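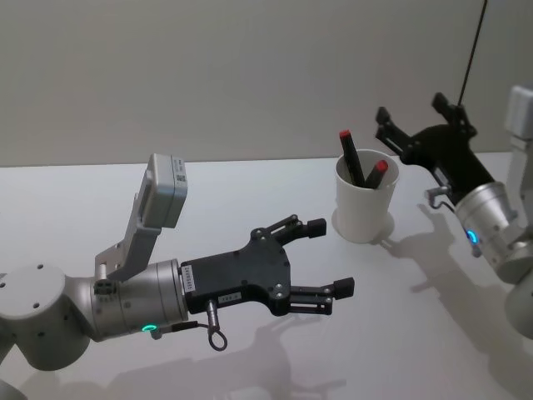
Markers in a cup: tip up or tip down?

Kistus: Mine dry out within 4 weeks standing in a cup. I don't buy that the cup is the problem. Cheap caps, more likely.

Gidey: Gravity pulls the ink to one end. Store them flat.

Kistus: Says who? The company selling flat trays?

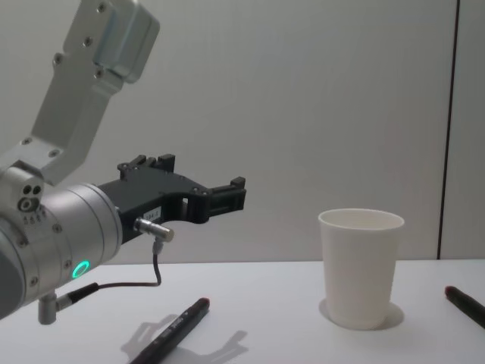 White tabletop, plain wall

Tekix: I'd still want a heavier cup. Paper ones tip.

Gidey: Mine hasn't. Cap end down, done.

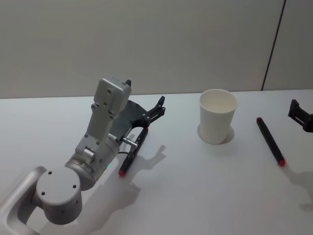
Re: cap end down

Kistus: So now it's standing up after all? You said flat.

Gidey: Flat is best. Cap down if you must use a cup.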